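My house rules for sim runs

I've been meaning to write these down since January, when I lost a whole batch of pick-and-place runs to my own sloppiness.

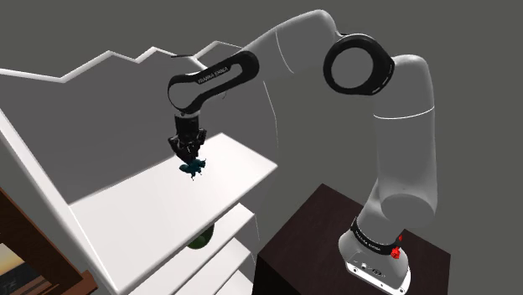
Rule one: write the seed in the log before you hit start. I skipped it for 17 runs and couldn't repeat a single one, ugh! Rule two: same speed limits in the sim as on the real arm, always. Jintana Chuensuk at Preltanow got me onto that one, and she's right (don't tell her). And never report a success rate from fewer than 200 tries. I used to stop when the number looked nice – bad habit!

I'm still torn on how often to change the shelf layout, so tell me what you do.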